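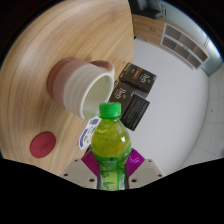
Vusurdale Dealer Stock and Service Records: Data Card

Summary

This data set brings together used vehicle listings and workshop visit records from the D'Amico group of dealerships in Vusurdale. It was prepared by the group's records office for staff, partner garages and students at local colleges who need realistic motor trade data to work with. The present release replaces the one issued in October and should be used in its place.

Contents

The release has two tables. The first, listings, holds 3,000 rows, one for each used vehicle offered for sale. The second, visits, holds 800 rows, one for each completed workshop booking. A further 301 vehicles appear in both tables and can be matched by the field stock_ref.

Fields in the listings table

stock_ref: reference given to the vehicle when it enters stock
site: either Fondano or Sunov, the two sales sites covered
body: saloon, estate, hatchback, van or other
fuel: petrol, diesel, hybrid or electric
mileage: reading taken at the time of appraisal, rounded to the nearest 100 miles
asking_price: price in pounds on the first day of sale
final_price: price in pounds on the sales invoice, left blank where the vehicle was sent to auction
weeks_in_stock: whole weeks between arrival and removal from the forecourt

Fields in the visits table

visit_ref: reference for the booking
stock_ref: present only where the vehicle was sold by the group
work_type: service, MOT, repair, warranty or recall
labour_hours: hours charged to the job card, in quarters of an hour
parts_cost: cost of parts before VAT
courtesy_car: yes or no

How the records were collected

Listings were exported from the sales system at each site. Visits were typed up from signed job cards by reception staff and checked against invoices at the end of each month. Where a job card and an invoice disagreed, the invoice figure was kept. Cards with no signature were left out.

Registration numbers, chassis numbers, customer names and postcodes were removed before the tables were joined. Free text notes written by technicians are not included, as they often mention customers by name.

Known limitations

Sunov began recording courtesy cars later than Fondano, and its earlier rows show "no" whether or not a car was lent. Users should not compare the two sites on this field.

Vans are under-represented. Most are sold through the trade desk, which keeps separate books.

The value "other" in the body field covers pick-ups, convertibles and a small number of minibuses. It cannot be broken down further.

Labour hours for warranty work follow the manufacturer's set times and may differ from the time spent in the workshop.

Permitted use

The data may be used for teaching, internal reporting and non-commercial research. It may not be used to set insurance premiums or to value an individual vehicle. Copies passed to another party must include this data card in full.

File format

Both tables are supplied as comma-separated text in UTF-8, with field names in the first row. Blank cells mean that no value was recorded. A zero is a true zero.

Corrections and contact

Errors should be reported in writing to Aqeel Dogar, Records Office, D'Amico, Vusurdale, quoting the stock_ref or visit_ref concerned. Accepted corrections are listed in the file changes.txt and applied at the next release.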